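Ticket: Submission form keeps eating my story
Opened: 6th July
Status: open, waiting on a reply
Category: Contest entries / Upload and word count

Hi all! I'm trying to enter the Ledham summer flash round and I'm stuck at the last page of the form, so I'm going to write down everything I've tried as I go. Sorry in advance for the length (my stories are short, my tickets are not).

The story is a ghost story set in a car wash. My assigned object was a jar of pickles. Drarkano, which is what I write in, says I'm under the limit by 2 words. The form says I'm over it by 28. Then it gives me a red box with "Please shorten your entry and try again" and when I hit Back the whole synopsis field is blank, so I get to type that in all over again. I've done it so many times now that the synopsis is getting better than the story.

Try 1. Pasted straight from Drarkano into the box. Over by 28. All my italics vanished too, and there's a dream bit in the middle that makes no sense without them.

Try 2. Uploaded the file instead of pasting. Same number, over by 28, but the italics came through fine! So that's something.

Try 3. Took out the title and my entry number, in case the form was counting those and Drarkano wasn't. Still over, but by less. So it IS counting the title page, at least some of it. The rules page says the title page doesn't count, I went back and read it twice. I put the title back because the rules also say an entry without one gets thrown out.

Try 4. Went hunting for dashes. I use a lot of them (you may have noticed I'm holding back here) and I'd read on the Bhuiyan writers' board that some counters treat a dash with spaces around it as a word all by itself. I closed up every single one in the story and uploaded again. The number dropped! Not enough, though, and now the whole thing looks squashed, and one of my characters speaks almost entirely in dashes, so she reads like a telegram.

Try 5. Different browser. No change except that the red box is now orange.

Try 6. Saved as plain text. The form took it without complaint on the count, hooray, and then showed me a preview where every apostrophe had turned into a little clump of nonsense. I had 98 of those clumps. I know because I did a find and replace on them afterward and it told me. I don't want a judge seeing that, so I canceled before the final button.

Try 7. Copied from the plain text file back into the paste box, fixed the apostrophes by hand, put the italics back with the little slanted I button. Got through to the payment page (already paid, it knows that) and then got "Your session has expired." Synopsis gone again. I went and made a sandwich.

So here's what I'd love to know:

Does the form count the title page or doesn't it? If it does, I'll cut the story down, fine, I can lose the bit with the parrot. But I'd want to know everyone else is being held to the same thing.

How long do I get before the session runs out? It felt like less than half an hour. In the March round I left the page open all through dinner and it was still there when I came back, so I think something has changed.

Can I just email it? The Prulgate contest lets you do that when the form is acting up, and they send back a note with the time on it, so there's no arguing over the deadline later.

I've still got 3 days before the round closes, so I'm not panicking yet, but I'm a person who likes to have things turned in early and then worry about them afterward. Please don't tell me to clear my cookies, I've cleared them, they're very clear.

Also, small thing while I'm here: the drop-down for genre has "Ghost" and "Ghost story" as two different choices. I picked the second one. I hope that was right! 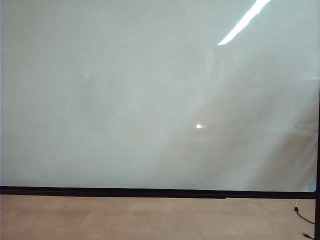
I had the same mess with my entry last night, and for me it was the header. Drarkano puts the title and entry number at the top of every page and the form was counting all of them. I turned the header off, left the title on page one only, and it went through with my dashes just as they were. Type the synopsis in a separate file first and paste it in last, though, the session does run out faster than it used to. No idea about Ghost and Ghost story, I picked the other one.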